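Hundberg kitchen: the sink end
Gallery 3 in the Skurkbridge kitchens pages

Regular readers of these pages (hello, Noura) will know that the hob end of the Hundberg kitchen has had its turn already, and that it drew more letters than I was expecting on the subject of extractor hoods. The sink end has had to wait until January. It is the better end. People claim to choose a kitchen for the cooker and then spend their lives at the sink, facing a wall, so the wall might as well be marble.

Hundberg is the name of the building, a former carpet showroom at number 53, and it explains the carpet. There is grey stripe all the way up to the cabinets. Kassab, who did the fitting, offered to take it up and put down something that could be mopped, and were told no, the carpet was staying, the carpet was in good condition. It still is. I would not have put a dishwasher next to it myself, but I wouldn't have put a dishwasher next to my mother's parquet either, and that has lasted 20 years.

The rest is very white. White counter, white cabinets, white wall with thin grey veins in it, white sockets on the white wall. Simone Xavier drew the plans and wanted green doors, a proper bottle green, and got as far as ordering a sample. It lives on her desk under a mug. The only colour at this end now comes from whatever happens to be in the sink.

On to the sink, then. It has two basins, one large and one small, and the household rule at Hundberg is that clean things go in the large one and everything else goes in the small one. The first time I used it I got this the wrong way round and was put right by Issa Ghanem before I had the tap off. There is a roll-up rack as well, the kind with metal rods that you can unroll over the basin, and a grey draining tray that is supposed to go under things and generally ends up on top of them. 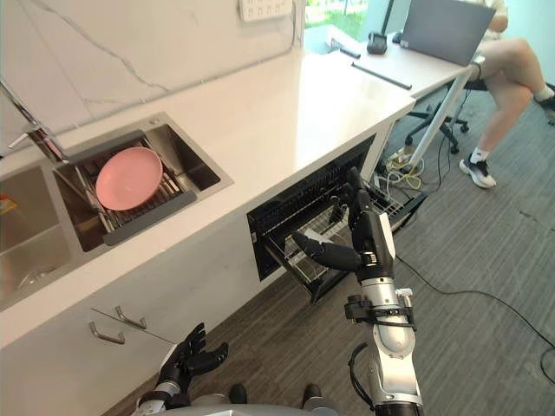

Pink plate in the right-hand basin. 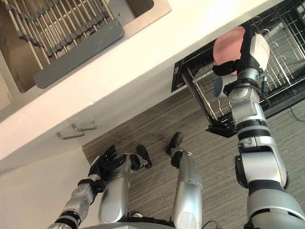 Roll-up rack over the sink, grey tray overlapping it, carpet as advertised.
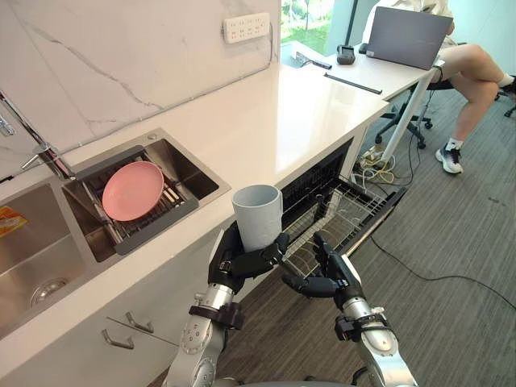

Dishwasher open and rack out in all three; the pale grey cup is in the last one only.

A few notes, since somebody will ask.

The plate. It is one of a set of pink ones that Abla Hattar bought for a lunch and then left behind in a manner I can only call deliberate. They are a good plate, light enough to stack and a decent size for toast. They are also very pink. Everyone at Hundberg says they don't care for them, and you will never find the white ones in use because the pink ones are always on top.

The cup. Pale grey, straight sides, slightly rough to the hand, no handle. I asked Katsuhiko Matsuda where it came from, hoping for a potter with a shed, and he said it was in the cupboard when he arrived. It holds a sensible amount of tea, though you need to let it cool a bit before you commit.

The dishwasher. This is a Zeltton, black inside, and it has caused more argument than the rest of the room put together. There are two schools of thought on loading. One holds that plates go at the front, facing the same way, like an audience. The other, led by Issa, holds that you put things where they fit and close the door. I have seen a rack loaded by each school and then reloaded by the other within 20 minutes, and both of them came away pleased with the evening's work.

What they do agree on is the rinsing, in that neither of them does any. Simone rinses. She rinses, puts the plate in the sink rack to drip, and then moves it to the dishwasher, so that by the time the machine gets hold of it there is nothing left to wash off. When I pointed this out she said it was a question of manners.

The tap. Tall, with a long arched spout, and a good choice if you own big pans. It swings between the basins. With the water on full it will also find any spoon left face up and send the lot down your jumper, but that is a spoon problem and has been since spoons came in.

The handles. Plain metal bars, one per door, and very easy to hang a tea towel on. You will notice that they have no tea towels on them. There was a conversation about it before I came round with the list of what I wanted to cover, and I gather the towels lost. They are normally in residence, and I have a soft spot for the one with the map of Skurkbridge on it, which leaves out the bypass.

The sockets. Rows of them, up on the marble where you can reach them without moving the bread. Whoever asked for those has lived in a kitchen with one double socket behind the kettle, and I should like to shake them by the hand. The counter carries on past the sink to become a desk by the window, so on most afternoons there is a laptop competing with the toaster. Katsuhiko does his invoices there. He says the light is good. He is also within reach of the biscuits.

What it cost. Several of you ask this every time and I never have a proper answer. Kassab's bill covered both ends of the room and the desk, and Simone won't be drawn on it. The one figure I could get out of anybody was £100 for moving the dishwasher along by the width of a hand after it had been fitted, because the door caught on something that has since been taken out. It could now go back where it was. It is staying put.

What I would change. The carpet, obviously. I'd have had one green door, even if it was only the one under the sink where the bags are kept. And I would find a home for the grey tray that isn't the edge of the basin, although having tried four places for ours I can't suggest one.

Thanks to everyone at Hundberg for the tea and for letting me open the cupboards. The hob end is in Gallery 2, with the letters underneath it. Gallery 4 will be Noura Hattar's larder, as soon as she has finished tidying it, so please be patient. She has asked me to say that it was perfectly tidy before and that she is only moving the jars.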